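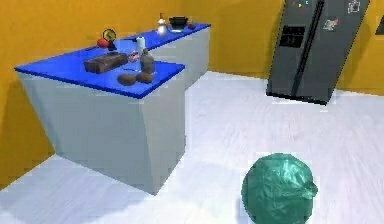

4. Recording examples in the simulated house

Before you begin, check that Hillenex is running and that the Skorstead house is loaded. The learner needs at least 60 good examples of each task.

4.1 Choose the task from the list, for example "put the garbage bag in the wagon". Read the sentence fully before you move.

4.2 Press Record and wait nearly 4 seconds. The counter in the corner must turn green.

4.3 Walk to the object by the shortest free way. Turn slowly, so that the views stay sharp enough for training.

Caution: Do not change the task sentence while recording. The file will be saved with the wrong label. 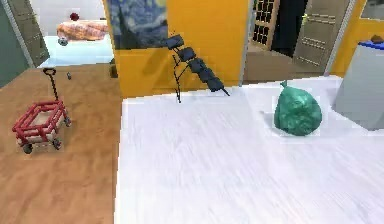
4.4 When you are near the object, stop completely and then press Grasp. If the grasp fails, you may try again up to 6 times in the same example.

4.5 Press Stop, and mark the example as Good, Poor or Discard.

Note: Poor examples are also useful for us. Please discard only those where the program has frozen or where you took the wrong object.

4.6 Send the folder to the Sterell server before you close Hillenex. Unsent examples are lost at closing.

Print this page | E-mail this page

Related items
Installing Hillenex
Error 142: house not loaded
Zeman controller: button settings
Checking labels before training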